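Grakeo Kitchen Measures

README for the data release, version 3
Last updated Sunday, July 13, 2025

What this is

Grakeo is a table of household cooking measures and what they weigh. Each row gives an ingredient, a measure (cup, tablespoon, teaspoon, dessertspoon), the weight in grams, and how the measure was filled. There are 1448 rows covering 214 ingredients.

It was put together for people who convert old recipes, mostly from community cookbooks and handwritten cards, where the cup size is often left out. Version 1 came out of a spreadsheet kept by Sheena Moncrieff. Hugo Calvo did the cleanup and wrote the import script.

Files

measures.csv - the main table
ingredients.csv - ingredient names, alternate names and category
sources.csv - cookbooks the measures were checked against
CHANGES.txt - what changed between versions

All files are UTF-8 with comma separators. Decimal point is a full stop. Blank cells mean not recorded, and a zero never stands in for a blank.

Columns in measures.csv

ingredient_id: matches ingredients.csv
measure: cup_au, cup_us, cup_imp, tbsp_15, tbsp_20, dsp, tsp
fill: spooned, scooped, packed, level, heaped
grams: mean of three weighings, to the nearest half gram
spread: difference between the highest and lowest of the three
note: free text

The Australian tablespoon is 20 mL and most others are 15 mL. Check which one your recipe means before you use the tbsp rows. A cake with four tablespoons of cocoa comes out quite different.

How the weighing was done

Flours, sugars and other dry goods were weighed first, then fats, then liquids. Each measure was filled, levelled with the back of a knife where the fill type calls for it, and tipped into a tared bowl. Flour was stirred in its bag before every spooned reading. Brown sugar appears as both spooned and packed, and the two should not be averaged.

Butter and lard were weighed at room temperature. Honey, treacle and golden syrup were weighed in a lightly oiled measure, and the note column says so.
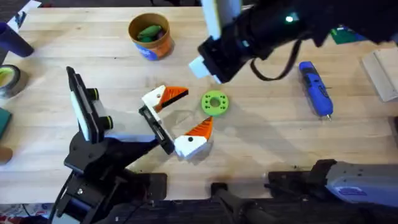 Known problems

Desiccated coconut has a large spread. We tried it again in October with a fresh bag and got much the same result, so the rows were left as they are.

The heaped rows depend on who is holding the spoon. Use them as a guide only.

Cup_imp is missing for 73 ingredients.

Rolled oats and quick oats were mixed up in version 1. If you have that version, throw it out.

Wholemeal flour came from one mill only. Coarser flours will weigh less per cup.

Sources

The measures were checked against 43 cookbooks, listed in sources.csv with year and publisher where known. No recipe text is included. Where a book gave a weight that disagreed with ours by more than a tenth, both figures are in the note.

Using the data

Free to copy, change and pass on, with credit to the Grakeo project. If you fix something, please send the corrected row with the ingredient_id and say which brand you weighed and what cup you used. Corrections with no cup size can't be used.

Planned for the next version

Gluten-free flour blends
Dried beans and lentils, before soaking
A column for sifted weights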